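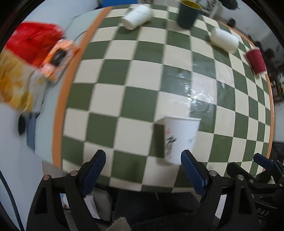
Dotance is a backup and recovery program for small and mid-sized server networks. It copies data from physical and virtual machines to a local store, and can send a second copy to a remote site. It is developed by Pradivero, a software company that also sells a file-sharing product under its own name.

History

Dotance began as a set of scripts used inside Pradivero to copy its own mail and accounting servers overnight. The scripts were rewritten as a single program and offered to customers under the working name Zundasberg, which survives as the name of the program's storage format. Version 3 was released on November 23, 2021. It replaced the older desktop console with one that runs in a web browser, and dropped support for tape drives. Tape support came back in a later update after requests from customers with long-term archives.

Design

The program has a central server, a storage service and an agent installed on each protected machine. The agent divides files into blocks and compares them with those already held in the store. Only new or changed blocks are sent over the network. Blocks are compressed and encrypted before they leave the machine, and the key is held by the customer.

Virtual machines can be backed up without an agent by taking a snapshot through the host. This method does not allow single database records to be restored, and the manual advises using the agent on database servers.

Backups are kept according to a retention rule. The default keeps daily copies for 60 days. Older copies are removed during a nightly clean-up, which can be slow on stores that hold many small files.

Recovery

Users can restore a single file, a folder or a whole machine. A recovery plan sets the order in which machines are started, so that a directory server, for instance, is running before the programs that rely on it. Plans can be tested on an isolated network, and the results are saved as a report.

Licensing

Dotance is licensed by the number of protected machines, in packs of 50 or 200. A free edition covers three machines and leaves out recovery plans and remote copies. Licences are sold by Pradivero and by resellers, the largest of which is Borbély.

See also

Data deduplication
Disaster recovery
Snapshot (computer storage)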